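Stacking and storing mixed tableware

29 August 2022

Since the move to Stindthorpe the crockery has lived in one wall cupboard with a usable shelf depth of 35 cm. The previous cupboard was deeper, and most of the old arrangement no longer fits. These are notes on the replacement.

What has to go in

The everyday pieces come from several sets. The Cárdenas dinner plates are heavy, with a wide rim and a shallow middle. The Pidari bowls are lighter and vary in diameter even within one size. Neither range was designed to stack with the other, and the shop in Cestoritz where I bought the plates no longer carries them.

Sorting

I empty the cupboard completely before sorting. A flat surface with a cloth over it is sufficient; a bare worktop is noisy and hard on unglazed foot rings. Plates go to one side and bowls to the other, so that each group can be tried in different orders without moving the other.

Plates

Plates of different makes can share a stack if the foot of the upper one sits inside the rim of the lower one. If it rests on the rim, the stack rocks. Test by pressing lightly at two opposite points on the edge. I keep no stack taller than 100 mm, measured from the shelf, as anything higher has to be lifted in parts to reach the bottom plate.

Colour is no guide to fit. Mint green on white looks deliberate enough and I have kept that pairing, but it was chosen by foot diameter.

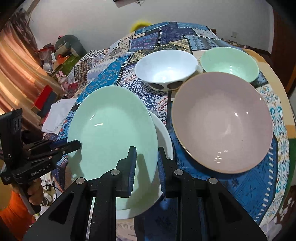 Bowls

The very large pink bowl sets the limit for the whole cupboard. It goes in first, at the back left. The white bowl with the dark ovals and the mint-green one can go inside it, with a sheet of kitchen paper between each. Glossy interiors show grey marks from the foot of whatever is placed in them; most of these come off with bicarbonate of soda and a damp cloth.

Remaining work

The shelf pegs are set one hole too low for the bowls to clear the door hinge. I intend to raise them in November, when the cupboard has to come off the wall for painting in any case.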